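Subject: Re: [manip-practice] Minimum rules for cluttered table sessions

On 2025-07-05, a list member wrote:

> We're trying to settle the Fingate house rules before the next round. Two things are still open. Do you fix the layout of the clutter, or let whoever's on shift dump it out? And do you let both hands into the pile at once? Redel says never, Awwad leaves it up to the operator.

Hi all,

Happy to throw in what we do at Zomorell, for what it's worth! We had this exact argument back in February and it went on for 37 emails, so I feel your pain.

On layout, we don't fix it. We tried a printed map with a spot for every item and the operators got very good at that one table and pretty hopeless at any other (should've seen that coming). Now the rule is a mix of rows and heaps, with things allowed to lie on their sides and overlap. Real groceries and household stuff, too — bottles, boxes, snack bags, whatever's in the cupboard. 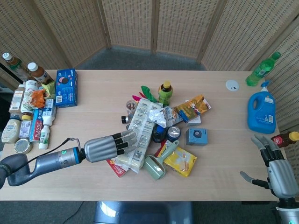
The second question is harder. I'm with Redel about half the time. Our written rule is one hand in the pile, and the other stays open and clear of it until the operator calls the swap out loud. If you're doing a proper two-handed lift you say so first, and both hands go in slow.

A few others from our sheet, pinch whatever's useful:

- Caps on and tightened before anything goes on the table. Detergent especially.
- Fingers straight on approach, close only at the object.
- If something rolls off, stop. Don't chase it with the arm.
- Check the wrist cable every 14 runs and write it down.
- Leaky or split packets go in the rubbish, even if they're somebody's favourite test item.

I'd also put a number on when you retire stock. We said 1,000 grasps per item and then never kept the tally properly, so maybe pick something you'll really track.

Does Awwad's version have anything about who's allowed to reach in and tidy up mid-session? Ours is a bit woolly there and I'd love to nick some wording.

Cheers from Zomorell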